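The Residence at Skallmont
Part two: The Inventory

Under the terms of the lease, the kitchen at Skallmont was to be inspected on 3 July 2021, and every article in it accounted for before the keys passed to the Maglaya family trust. The inspection was entrusted to Mr Algirdas Lill, who had performed the same duty for the firm of Prekside for 39 years and who had never been known to sit down during one.

Miss Felicidad Umali received him at the door. She had been instructed to answer his questions and to offer none of her own.

"The late tenant made no distinction between what was for use and what was for play," she said. "You will find the plush fruit on a plate. Her grandchildren were served from it."

Mr Lill entered the fruit under Provisions, considered the matter, and struck it out. He proceeded to the drawer. 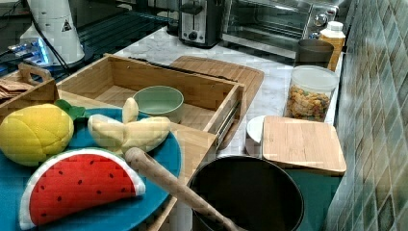
The green bowl, as entered in the schedule.
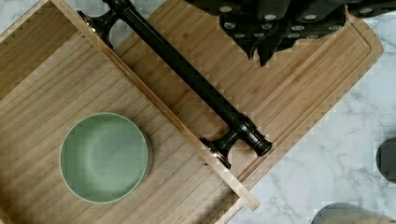
"Is the bowl to remain with the house?" he asked.

"It goes to Mr Abella," said Miss Umali. "The drawer stays, and so does the cutting board."

He wrote this down in full. The schedule made no provision for a drawer without its bowl - it had been drafted by Sverre Nygård, who disliked exceptions - and a fresh line had to be ruled beneath the last.

"Mr Abella has not asked for anything else?"

"He was offered the silver. He wrote back that he had eaten his porridge from that bowl every August as a boy, and that the silver could be sold."

Mr Lill held his pen above the column headed Value. The firm required a figure. After some time he entered the number 3, without stating the currency, and asked whether he might have a chair.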